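Category: Club News / Athletics and Recreation

A Change to the Winter Training Calendar

Members of the Bendulent rowing program will have received the revised winter calendar by now, and several have written to ask how the changes came about. I have coached the novice squad for five seasons and took part in the discussions, so it seemed reasonable to set out the background on this page. What follows is my own account and should be read alongside the official notice, which takes precedence wherever the two differ.

The principal change concerns the period from November through February. In previous years the squads remained on the water at Ruvau for as long as conditions allowed, and moved indoors only when the landing stage was closed. Under the new calendar, all squads will move indoors at the start of November and return to the water in the first suitable week of March. The spring regatta keeps its usual place, as does the head race that follows it.

The decision was made after a review of last winter's attendance. The program scheduled 836 individual seats across the cold months, and nearly a third of them went unused. Outings were called off at short notice because of wind or fog, and members who had driven some distance to the boathouse returned home without having trained. Novices were affected more than the senior crews, as a novice eight cannot go out with a substitute in the stroke seat as readily as an experienced one can.

Indoor training will take place on three evenings each week, with the first session beginning at 6:15 p.m. Each squad has been assigned two of the three evenings. The third is open to any member who wishes to make up a missed session or who would like additional time with a coach. Members are asked to sign in on arrival, including on the open evening.

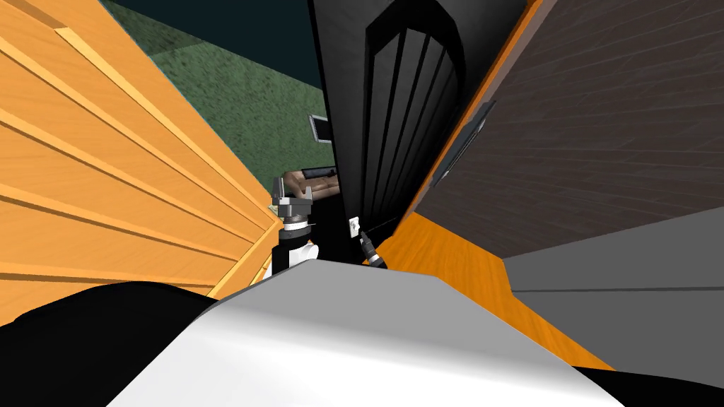
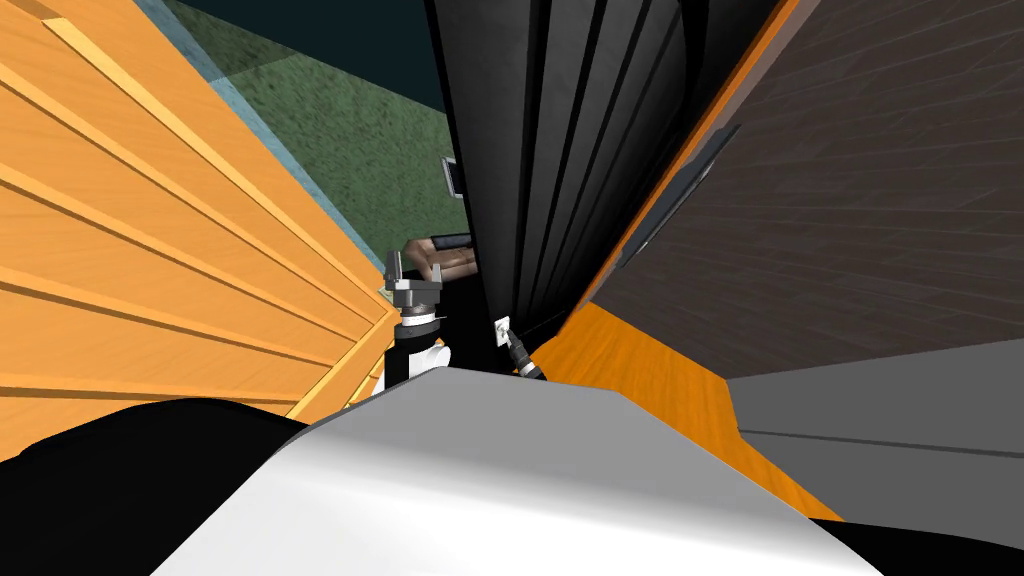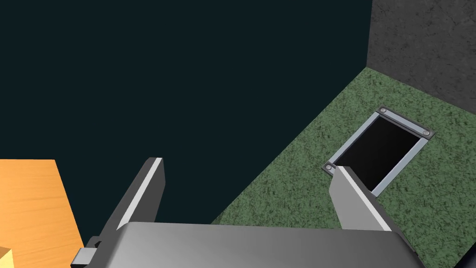
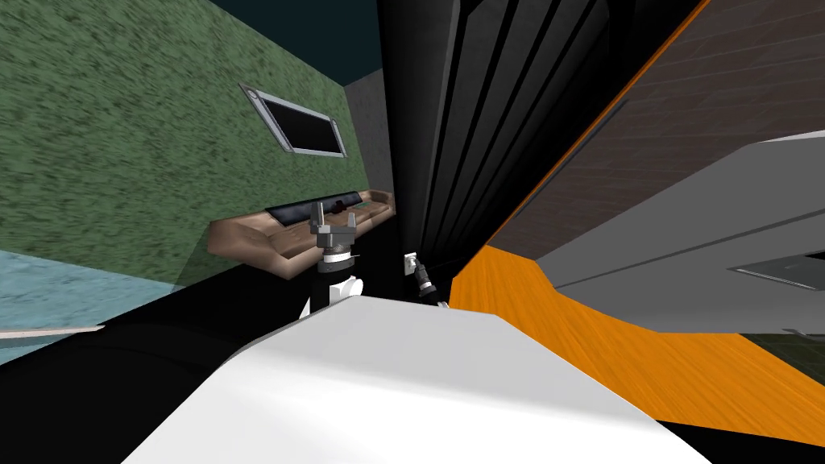 Computer-rendered views, all four from the same simulated setting.

The content of the sessions has also been revised. In the past, indoor work consisted chiefly of long, steady pieces on the rowing machines, and attendance tended to fall off after the holidays. The new plan divides each evening between the machines, strength work, and a period of technical instruction in small groups. Novices will spend the first weeks on the catch and the early part of the drive. Those who joined in the fall should not be discouraged if this feels slow – the habits formed at this stage are difficult to correct later in an eight moving at race pace.

Senior crews will complete a timed 5-kilometer test at the beginning of the period and a second at the end. The results will be used in selection, together with the coaches' assessment on the water in March. They will not be posted in the boathouse. A member who is ill or injured on the day of a test should speak with the squad coach, who will arrange another date.

There was some disagreement about the calendar, and it would be wrong to suggest otherwise. A number of the longest-standing members value the winter outings highly, and I count myself among them. The stretch of river above the Lục footbridge is at its best on a still morning in December, with no other traffic and the sound of the boat carrying to both banks. For that reason the program has agreed that private outings in small boats may continue during daylight, provided that the scullers hold the appropriate safety certificate and a launch is available.

Members with boats on the lower racks should note that the racks will be inspected and repainted while the squads are indoors. Oars and personal equipment must be removed before the end of October. The Cetix shells will be moved to the upper bay for the duration and should not be taken down without a coach present. Riggers should be labeled with the name of the boat and the seat number, as two sets were mixed up last spring and the error was not discovered until the morning of the regatta.

Fees for the winter period are unchanged. Members who pay by the season do not need to take any action, and those who pay monthly will be billed in the usual way. Requests to pause a membership must reach the office before the indoor period begins.

I expect that some details will be adjusted once the sessions are underway, in particular the division of the evenings between squads. Comments may be left under this post or given to any of the coaches at the boathouse.

Related posts
Choosing Clothing for Cold-Weather Rowing
Notes from the Ruvau Head Race
What Novices Should Know Before a First 5K Test
Boathouse Rack Assignments for the Coming Season

Last updated: October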